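The bus let us off at the wrong gate, so the first thing I saw of the Saltden phone repair and refurbishing plant was its loading dock. A guy on a forklift pointed us up the hill and we trudged around to the front, where there was a sandwich board that said OPEN DAY and a table with name stickers. I'd signed up back in April and then forgotten all about it until the reminder popped up on my lock screen. Fitting, I guess!

I should say up front that I'm a phone person but no engineer. I like knowing how my stuff works, I've swapped a battery or two at the kitchen table (one of them went fine), and I've been buying refurbished for years. Greenberg, the company that runs the place, takes in trade-ins from phone shops and from businesses clearing out old work handsets. They told us they get through 3000 phones in a normal week. That sounded like a lot until I saw the intake room, and then it sounded low.

Intake is bins and more bins. Every phone gets a sticker with a barcode before anybody does anything else to it, and then it goes on a charging rack overnight. If it wakes up in the morning, it goes to the next room. If it doesn't, it gets a second try on a different charger, and after that it's parts. Our guide said the most common "dead" phone is one with pocket lint packed into the charging port. They have a person with a wooden toothpick and a magnifier lamp, and that fixes a surprising share of them. I came home and cleaned mine out right away. Gross.

The part I'd really come for was the data wiping, and they took their time over it, which I appreciated. Each phone gets plugged into a dock, and the dock talks to a program called Kullcombe that they wrote in house. It checks first whether the old owner is still signed in. If so, everything stops, and the phone goes into a locked cage while somebody emails the shop it came from. There were 61 phones in the cage that day, each in its own little bag with a printed slip. People trade in a phone, hand it across the counter, and never sign out of their account. So please, sign out of your account first, then reset it. In that order! Doing it the other way around is how you end up in the cage.

Once a phone is clear, the wipe itself only takes a few minutes, and then the program runs through its tests. Our guide handed me one and let me do the screen check, where you drag your finger over a grid of squares until they all turn green. I missed a corner square four times in a row and was sure I'd found a bad screen. I had not. I had cold hands. It was freezing in there, because they keep the test floor cool for the batteries, and half the group had kept their coats on.
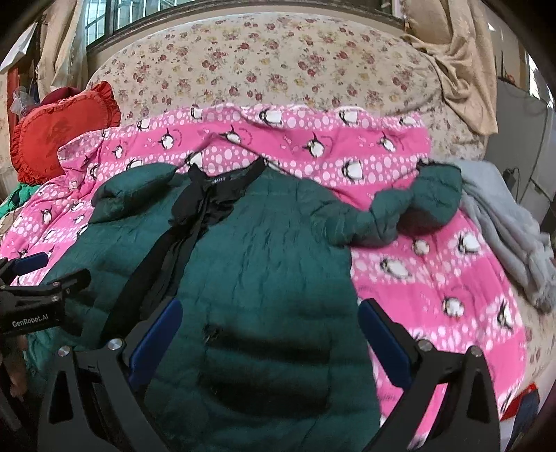
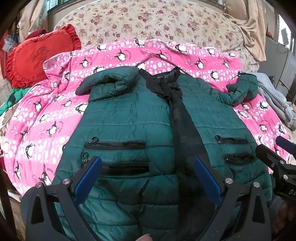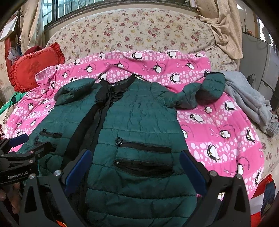 At the coffee break there was a long argument at our end of the table over whether it's worth trading a phone in at all. One woman in the group said she'd had three quotes for the same handset and the lowest was less than half of the highest, so anybody who takes the first offer at the shop counter is leaving money behind. She also said to take off the screen protector before you get it graded, as hers had a crack in it and the first shop marked the whole screen as damaged. A couple of people nodded at that pretty hard.

After the break we got to grading, which is done by eye under a very bright light. Grade A means no marks you can see at arm's length. B is light scratches, C is dents and scuffs, and then there's a fourth pile they just call "worker," for phones that run fine but look like they've been down a flight of stairs. Those get sold in bulk to warehouses and delivery outfits. I asked if a regular person could buy one, and the answer was no, minimum order is a box. Too bad, I'd have one tomorrow.

Batteries get their own room with a heavy door. Anything that tests under their limit for battery health gets a new one, and they set that limit at 80 when they started and then moved it. The phone I'd been handed came up as 74, so off it went to be opened. They warm the back on a plate, slide a thin pick around the edge, and lift. The tech did it while talking to us and hardly looked down. It took me most of an evening to do that at home, with a hair dryer.

The last stop was the Hamen line, which is what they call the packing machine. It folds the box, drops in a cable, prints the label and seals it. It jammed while we were there, and somebody gave it a thump on the side panel and it started up again.

They let us out through the little shop, where I bought a charging cable and a case for a phone I don't own (it was in the clearance basket, my sister might want it). Parking looked easy, by the way. If you take the bus, stay on one stop past the dock gate, and bring something warm.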